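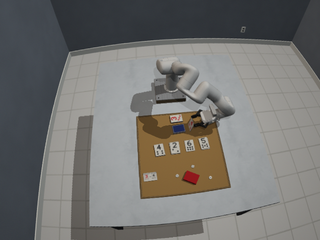
Setting up the card table task in sim

Quick write-up so the next person doesn't have to dig through my notes. Covers the card scene only. The block scenes are on their own page and use a different reset, don't mix them up.

What we're testing: does a policy trained on scripted demos read the card before it picks, or does it just learn where cards tend to be? Two models with near identical success rates can be doing very different things. Cards are good for this — same shape, same thickness, only the print changes.

What you need

Brarken sim build from June or later. Older ones load the textures blurry.
The Donum card pack (numbers, pips, red backs, blue backs, tokens).
One GPU. Eight parallel envs fits fine on the small lab box.
Coffee. Resets are slow the first time.

Step 1. Table and board

Load the table, then the board, then the arm. In that order. If the arm goes in first it spawns a bit low and you get contact errors on the first step. Board goes in the middle of the table. Lock it — a loose board slides when the fingers press down and you'll spend a whole afternoon blaming the controller. Ask me how I know.

Step 2. Cards

Number cards go in a row across the board. Leave a finger width between them or the gripper clips the neighbour. I use 4, 2, 6, 5 as the default row, out of order on purpose. If you lay them out sorted the policy learns left equals small and your numbers look great for no reason.

Add distractors after: a card with red pips, something face down, a few tokens. Keep them off the row. Face-down cards need the back colour set by hand in the config, default is grey and looks like the table.

Bump the card thickness up a touch. Real card thickness makes the physics unhappy, they sink into the board or shoot off sideways. Friction too, see the notes in the config file.

Step 3. Grasp

Flat cards are a pain. What works for us:

Come in low and slow.
One finger on the board, just outside the card edge.
Nudge till the edge lifts.
Close, wait a beat, then raise.
Turn the card near upright before you move it anywhere.

Don't skip the wait. Closing and lifting in the same step drops the card maybe one time in five, and those failures end up in your demos if you aren't filtering.

Step 4. Lighting

Leave the shadows ON. I know it's slower. The arm throws a dark patch across the board and the reader has to cope with that. Pongsak Kaewsai trained one with shadows off and it was lovely untill the arm moved over the row, then it called everything a 6. Vary the light angle every reset.

Step 5. Collect

Run the scripted expert for 2,000 episodes. Save wrist and overhead views plus joint states. Throw out anything where the card leaves the board. Spot check a handful by eye before you start training, takes ten minutes and has saved me twice.

Keep 11 layouts back for testing. Don't peek at them. Don't tune on them either.

Step 6. The swap test

This is the bit that matters. Take a held-out layout, run it, log which card gets picked. Then swap the printed faces of two cards, leave everything else alone — same seed, same light, same poses — and run it again. A model that reads should change its pick. A model that memorised positions wont.

Our plain baseline changed its pick in 43 per cent of swaps. Not great. Adding the Boonyarit crop (small zoomed patch around each card, fed in seperately) helped a lot but I want more seeds before I put a number on the page.

Common problems

Card sticks to the finger after release: finger friction too high, drop it a bit.
Pips look like mush: wrong build, see top.
Arm hits the table on reset: home pose got overwritten, reload the Zollthorpe preset.
Expert picks the wrong card every time: card index starts at zero. Yes, still.
Tokens rolling away: they spawned on edge. Set them flat.

Still to do: two-card sums, and picking by back colour. Configs are in the shared folder under cards, ping me if one's missing.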